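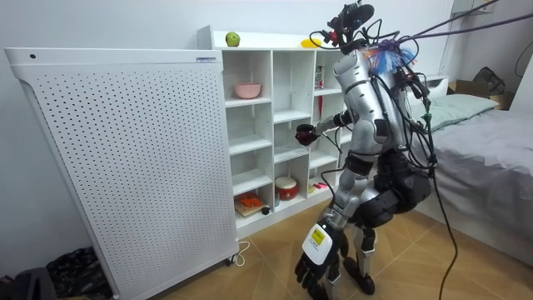 T. Nwankwo

Household Textiles, evening course - notes for session 7
Washing, drying and putting away

These are the notes from the board plus bits I didn't get to. Read before Thursday. Bring one item from home with its care label still in, not a new one please, something that's been through the wash a lot.

1. Recap from last time

Fibre first, then weave, then finish. Always that order. If you don't know the fibre you can't pick the temperature, and if you can't pick the temperature the rest is guesswork. Cotton and linen - plant, strong when wet, take heat. Wool and silk - animal, weaker when wet, hate heat and hate rubbing. Polyester, nylon, acrylic - hold onto grease, hold onto smells, dry fast.

Viscose catches everyone out. Starts as wood pulp so people treat it like cotton. Loses a lot of its strength in water. Wash cool, don't wring.

2. Labels

Tub = washing. Triangle = bleach. Square = drying. Iron = iron. Circle = dry cleaner's business, leave alone. One bar under the tub means a gentler cycle, two bars gentler again. The number in the tub is a maximum. You can always go lower. Several of you wrote in the homework that it was the "correct" temperature - no marks for that I'm afraid.

Dots in the square are for the tumble dryer, dots on the iron are for the iron. Same idea, more dots more heat. Square with a circle in it and a cross through the lot: no tumble drying, hang it or lay it flat.

3. Shrinkage

Two sorts, keep them apart in your answers.

Relaxation shrinkage. Cloth gets stretched in the making, water lets it go back. Mostly happens in the first few washes. Cotton jersey is the usual one.

Felting. Wool only (well, animal hair). The scales on the fibre lock together with heat, wet and movement. Does not come back, whatever the internet says about hair conditioner. You may ease it a little while damp.

Test piece for the practical: cut your square 300 mm each way, mark it, wash, dry flat, measure again. If one side now reads 270 you have lost 30, so 30 over 300, 10 per cent. Do warp and weft seperately, they are hardly ever the same. Write down which is which BEFORE it goes in the machine.

4. Drying

Air movement matters more than heat. A cool windy day beats a warm still one. Indoors - window open a crack, gaps between things, not all bunched over one radiator. Knits flat on a towel. Shirts on hangers, top button done up.

Trernby method (the hand-out with the green cover, ask if you've lost it) says roll knits in a towel and press. Fine. Do not twist the roll.

5. Storing

Clean and bone dry, both. Moth grubs go for sweat and food marks as much as the wool itself. Cedar blocks do a bit, not a lot, and they need sanding when the smell goes.

Open shelves are fine for things in use every week. Anything resting till winter wants a lid or a zip bag, cotton if you can get it. Don't use the thin plastic from the cleaner's, it traps damp.

Fold heavy knits, never hang. Refold along different lines now and again or the crease wears. Linen sheets can be rolled.

6. Homework

Pages on finishes in the Stirnham booklet, the bit on easy-iron and the bit on showerproofing. Skip the dye section, we do that in January.

Then 2 short answers, half a page each:
- why a wool jumper and a cotton T-shirt shrink for diffrent reasons
- how you would dry and store a viscose blouse, and why

Handier sample packs are in the cupboard by the sink, one between two. Put the swatches back in the right envelope afterwards. Irons off at the wall before you go.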